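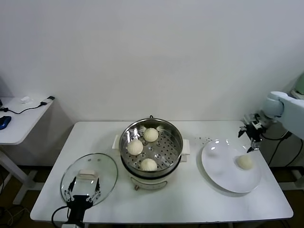

Open day at the Tarnance kitchens, Itdale
Visited 05/04/2022

I had been meaning to get over to Tarnance for two years and kept missing the open day, so when the list went up this time I put my name down before I'd even checked whether I had a ride. It's 35 minutes by bus from the transit center, the stop is right across the street, and you can smell yeast from the curb. What a great way to arrive anywhere!

For anyone who hasn't been, Tarnance is the old Mellero bread plant. The ground floor has been split into small kitchens that people rent by the half day, and upstairs there are a few demonstration rooms, a dry store and a long hallway with hooks for coats. Once a year they open all of it. You get a paper map at the door, you wander, people feed you. The sign-in sheet had 189 names on it when I added mine, and it wasn't even noon.

I went with Apinya Nilsuwan, who grew up eating steamed buns for breakfast and has strong feelings about them. I grew up eating toast. We made a good team.

The ground floor

We started in kitchen 2, where Lucimara Prado was running cheese bread out of a deck oven and handing it over in squares of parchment too hot to hold. I ate three and burned my tongue on the first. She uses two kinds of tapioca starch, sour and sweet, and keeps them in buckets labeled with the date she opened them. She let us put our hands in both. The sour one squeaks more. I have no idea if that means anything but I enjoyed it.

Next door was pickles. There was a line, so we looked through the window for a while and moved on, and then of course I regretted it all afternoon. If you go, do the pickles early.

Kitchen 5 had the big sheeter from the bread plant days, which still runs. They put a lump of dough through for us and it came out the far end as long as a bath towel. Somebody's little boy asked if he could go through next. The room also has the original floor drain covers with the Mellero name cast in them, and I took far too many pictures of those, which I'll spare you.

Upstairs: steamed buns

The steaming demonstrations were the reason I came, and they were even better than I'd hoped. Samran Rungrueang teaches the beginner class, and he spent a good hour with our group going from flour to finished bun without ever seeming to rush.

His dough is very plain. Low-protein flour, warm water, yeast, sugar, a spoonful of oil, and a little baking powder that goes in after the first rise. He kneads it until the surface is smooth "like the inside of your wrist," rolls it into a rope and cuts it with a bench scraper. Each piece gets rolled into a circle that's thinner at the edge than in the middle. Then comes the folding, where I fell apart completely.

You hold the circle in one palm and pinch up the edge with the other hand, turning as you go, so the pleats walk around to meet the place they started. Samran does one in the time it takes to say so. Apinya did hers almost as fast and was trying very hard to look modest. Mine looked like a coin purse that had been sat on. He made me do four more and by the last one I had real pleats! Lopsided ones, but you could count them, and there was a bit of a peak on top where I'd twisted it shut.

The filling was pork and green onion in one bowl and mushroom and glass noodle in the other. He told us to keep the filling cold and drier than you think it should be. I'd have put twice as much in each. He took half of mine back out with a chopstick, very politely.

The steamer

At home I have a bamboo basket that I balance over a wok that is slightly too small for it, and I've always assumed that was simply the price you pay. So I was happy to see one of the ordinary electric steamer pots up close. It's such a sensible little machine: cream-colored base on stubby feet with the controls at the front, stainless steel on top, and a perforated steel tray inside for the buns to sit on. There's an off-white handle on either side. The glass lid has a metal rim and a chunky rectangular knob, with a small vent hole in the glass.

Three buns in the tray is a comfortable number for a pot that size. I would have crammed in five. Samran says everyone does, and that they puff up, glue themselves together and tear when you try to get them apart. His rule is two fingers of space all the way around. He also puts a small square of paper under each one in class, though he said he's lazy about it at home if the tray has been brushed with oil.

Things I wrote down from his talk, in the order he said them:

Start with the water already steaming for a batch of small buns. Start with cold water for big ones, so they get a last little rise while the pot heats.

Wrap the lid in a dish towel if it drips. A drop of water on a bun leaves a yellow dent.

When the time is up, turn the pot off and leave it alone for three minutes. Then tip the lid open away from your face and let the steam go out the back.

Set the lid down flat with the wet side down on a cloth, or you'll be wiping the table for the rest of the morning. (I can report that tilted lids roll.)

Move the buns one at a time.

Get them out of the pot even if you aren't eating yet. The bottoms go soggy if they stay in.

The last one caught my attention because it explains every disappointing bun I've ever made. I always left them in the basket to keep warm! Apinya says her grandmother would have told me that for free.

Plates

This is going to sound like a small thing to get excited over, but we had a long and very happy conversation about plates. Kittipong Paisan looks after the equipment at Tarnance and does all the buying, and he came in while we were eating and got pulled into it. He had everybody using big round white plates for the buns, and I asked him why so big.

He likes one plate that will take a whole batch with air between the buns, so they don't sweat on each other. He likes a flat middle so they don't slide into a heap. And he likes white for teaching, mainly for crumbs and oil spots and scorch marks, all of which he wants people to notice. Somebody across the table said white on white on white made her feel like she was eating in a cloud. I loved it, myself. A pale bun on a white plate on a white table against a white wall is about as calm as food gets.
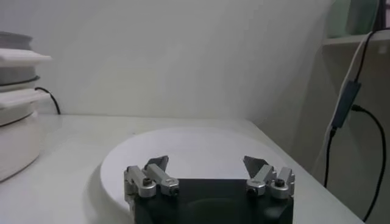 Big, round and white on the white table, with the stacked containers over to the left.

He buys secondhand wherever he can. The last lot came from a hotel that was closing, 150 plates for the cost of hauling them away, and he drove them back himself with blankets between the stacks. His favorites are the ones from Sârbu, a small pottery he has been chasing for years for a very shallow serving plate with hardly any rim. He has two. They don't come out on open days, and I don't blame him.

We also talked about storage, and I took notes on that too, as I'm about to redo my own kitchen shelves. At Tarnance everything gets stacked by shape, lids in their own pile, and whatever gets used every day lives between hip and shoulder height. The heavy stuff goes low. I came home and moved my wok.

Eating

The best part, obviously. The pork buns were juicy without being wet, and the dough had that faint sweetness and the slight pull when you tear it. I preferred the mushroom ones, which surprised me. There was black vinegar, chili crisp and a bowl of sliced ginger. Apinya eats hers by peeling the thin skin off first, all the way around, and saving it for last. I tried it and now I can't go back.

Yareli Ocampo had a table by the stairs with corn drinks and sweet tamales, and she and Samran had got into a friendly argument over whose steam was better. Her tamales go in a tall pot, standing up, with a coin in the water at the bottom. When the coin stops rattling, the water is low. I think that is wonderful. I put a quarter in my wok the next morning and it works on buns too, although it drives the dog out of the room.

If you want to go

The next open day is in July. Entry is free, the classes cost a little and fill up fast. The front door is at 554 on the main road, and the side door is the one with the ramp and the elevator. Bring cash for the pantry shelf downstairs, where I got bun flour and a bag of dried mushrooms for less than I pay at home. Bring a container with a lid as well, as they'll send you off with leftovers and the paper bags give out before you reach the bus stop.

Wear short sleeves. The upstairs rooms get warm with the steamers going.

I've signed up for the folding class in the fall. Apinya has not, she says she'll come along and watch.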